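Old desktop tower, hard drive swap and no processor in it: what should I put back first?

Posted by fenlandkettle, 2025-11-17

Hiya all, I've got an old black tower I'd like to get going again for my nephew. The side's off, the CPU socket is empty and I've got a processor coming from Fliltwood (409 sellers on there and I still dithered for a week!). There's a Toshiba drive to go in as well, with one of those blue plastic carriers.

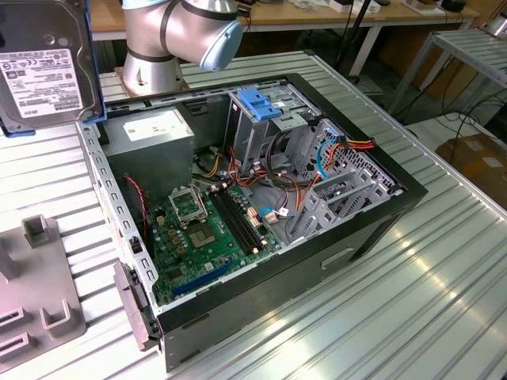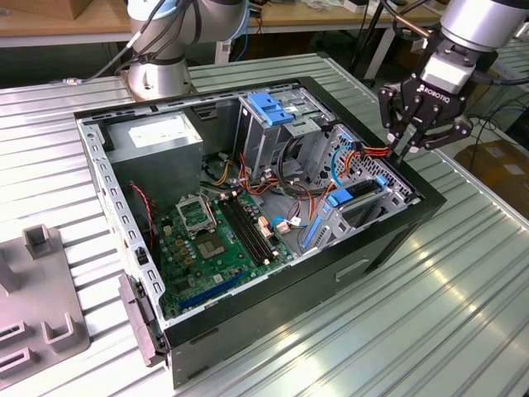
My worry is the wiring, it's a right bird's nest in the middle and I don't want it flapping into a fan. Do I fit the processor first or get the drive in and tidy up? And do I need to take the power supply out to reach anything?

Libor Gajdoš
Processor first, definitely, while you've got room for your hands. Lift the lever, line up the little triangle, drop it in with no pushing at all, then lever down. Fresh paste, cooler on, memory in. Leave the power supply where it is. The drive can go in after that, and I'd do the cables last with a couple of reusable ties (I get mine in bags of 100 and still lose them). Tuck the slack beside the drive cage, well clear of the cooler. Oh, and check the board's supported processor list before you open the packet!

mossycup
just get an ssd, much quicker

Viteo_Jan
Agree with Libor. I'd also swap the coin battery while you're in there, mine had gone flat and the clock went back to January every time I unplugged it.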